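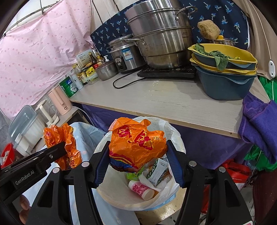
Clearing wrappers into a lined bin with two hand-held grippers.

Search this site Go

The operator is a component too

Discussion of automation at work tends to start with the finished machine and the job it removes. For the staff at Nodero the change came earlier, and it was a change of tool. They still put rubbish in bins and wipe tables, but for part of the shift they do it through a pair of two-jaw grippers, so that a later machine can be trained on the movements.

I think this stage deserves more attention than it gets. A wrapper is a hard object for a gripper. It has no fixed shape, it folds under light pressure, and its widest point is rarely the best place to hold it. A hand solves this without thought. A person working through two ribbed pads has to choose an approach angle, set the jaw opening and judge the grip mainly by eye. That is skilled work, and most pay scales still file it under cleaning.

Eoin Cronin, who drew up the shift plan for the Mok project, set a limit of 19 minutes per session with the tools. He told me the limit was for the wrists. I would keep it for attention as well, as a tired operator produces movements that are poor material to learn from.

The usual measure is the number of completed pick-ups. The October target was 800 per operator. A count of that kind treats a flat sheet on a bare table and a creased wrapper on a patterned cloth as the same unit, and it rewards staff for picking the easy ones first. The difficult items are the ones worth recording.
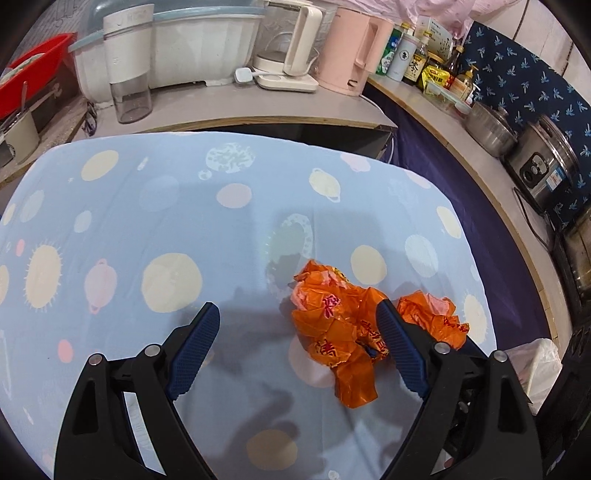 What should change

Job descriptions should name the tool work and grade it separately. Operators should be able to mark an attempt as bad and have it removed, with no effect on their figures. Ronetti already allows this for 2 of its teams, and I can see no technical objection to extending it.

There is also the question of what follows. If a machine does take over the table, the people who taught it know where it will fail. They should be offered the supervision posts before these are advertised outside.

Last updated: 26/06/2018

Contact | Copyright Rernunar | Back to top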